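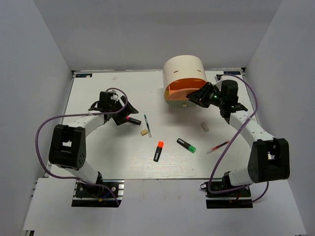 Prusley word lists, version 7

Maintained by Kamil Polák

Contents of this package

Prusley is a small collection of office and school vocabulary in three languages: English, Czech and French. It was made for teachers who prepare their own worksheets and for people who write simple spelling tools. The package holds 1188 entries. Each entry is one thing you can find on a desk, in a drawer or in a school bag, together with its plural, its gender where the language has one, and one short sentence of use.

The list started as my own notebook when I was teaching evening courses. Later I joined it with the Gaveck list, which was older and had better French but almost no plurals. Where the two lists did not agree, I kept the Gaveck word and moved mine to the column "also".

Files

entries.csv – the main table, one entry per line
sentences.csv – the example sentences, joined by the entry number
also.csv – other words for the same thing, with region if known
removed.csv – entries that were in older versions, with the reason
LICENSE.txt – please read it before you print anything for sale

All files are in UTF-8 with Unix line ends. The separator is a semicolon, because many sentences have commas. Some spreadsheet programs will open the Czech column with broken letters if you only double-click the file. Use the import function and choose UTF-8 by hand.

Columns in entries.csv

id – a number, never used again after an entry is removed
en, cs, fr – the word in the singular
en_pl, cs_pl, fr_pl – the plural, empty if it is not used
cs_g, fr_g – gender, one letter
level – 1 for beginners, 2 for the rest
checked – the initials of the person who read the entry last

Words that make trouble

"Rubber" is marked as British and stands in also.csv. The main entry is "eraser". Please do not send me corrections about this, the list follows American spelling on purpose.

"Highlighter" has two French words in the list, "surligneur" and "Stabilo". The second one is a brand name which people use in speech, so it is marked "spoken".

"Drawer" is the entry with the most mistakes by learners. They write "draw" or "drawers" for one piece. For this reason it has three sentences – the other entries have only one.

What changed in this version

The sentences of level 1 were read again and 308 of them were made shorter. No sentence of level 1 has more than seven words now. The column "checked" is new. Entries for floppy disks and carbon paper went to removed.csv, but you can put them back if your students need them.

Known problems

The French plurals of compound words are not complete. In the Czech column, 100 entries still have no gender. The tool Skuvelura reads the files without changes, but the old Poulain converter expects a comma and will stop on the first line. I do not plan to fix the converter.

How to report a mistake

Write the id of the entry, the wrong form and the correct form, one mistake per line. If you can, add the dictionary where you found it. I collect the reports and read them in March, before the next version is made.

Last edit of this file: 15 Feb 2018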